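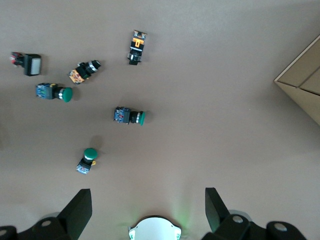 Sorting the push-button drawer

The switch drawers in the Trirow workshop have been overdue for a sort, and this month we have made a start on the push buttons. They had been going back into whichever tray was nearest, so anyone building a panel had to tip out two or three trays to find a matching pair. Kittipong Saengthong has taken the job on and would like everyone who uses the drawers to know how they will be laid out from now on.

The first split is by the front of the switch, the part the operator touches. Square illuminated buttons, such as the one with the white lens and black bezel, go in the top tray. Mushroom heads go in the second, whatever their colour. Everything else with a round front and a silver ring goes in the third.

The second split is by contact block. We have blocks in several colours, including black, blue and a bright orange and yellow, and they have come from different suppliers over the years. Please don't assume that two blocks of the same colour do the same thing. Read the marking on the side, and if you can't read it, put a meter across the terminals with the button out and again with it pressed. Write what you find on a paper tag and tie it round the neck of the switch. Tape leaves glue on the housing, and we have spent enough time cleaning that off.

If a switch comes out of an old panel, these are the things to do before it goes in a drawer:

Take off any wire ends still held under the terminal screws.
Leave the screws in the block, turned down a little so they don't drop out.
Keep the fixing nut or collar with the switch it came from.
Press the button a few times. If it sticks, put it in the repair tub.
On illuminated buttons, check the lamp on the bench supply at the voltage marked on the unit.

Lenses are a separate matter. A cracked lens doesn't mean the whole switch is scrap, and there is a tin of spare ones on the shelf over the bench. The square ones pull off towards you. Go gently with the older ones, which have gone brittle, and ask if one won't shift.

The drawers had 80 switches in them when Kittipong began, and 17 of those have gone to the repair tub, mostly for missing screws or a sticky action. Good ones are being set aside first for the Peltar control desk, which needs its start and stop buttons before the front plate can be drilled. The Nolledari conveyor panel comes after that. If you are holding any switches for either job in your own toolbox, please bring them back so they can be tagged with the rest.

New labels for the drawer fronts are printed and will go on once the third tray is finished. The old labels, which still say "Woo spares" from two projects ago, can be ignored until then. Key switches and selector switches haven't been touched yet and are still in the deep drawer at the bottom.

Empty trays are welcome if you have any, particularly the shallow kind with dividers. Leave them on the end of the bench by the drawers.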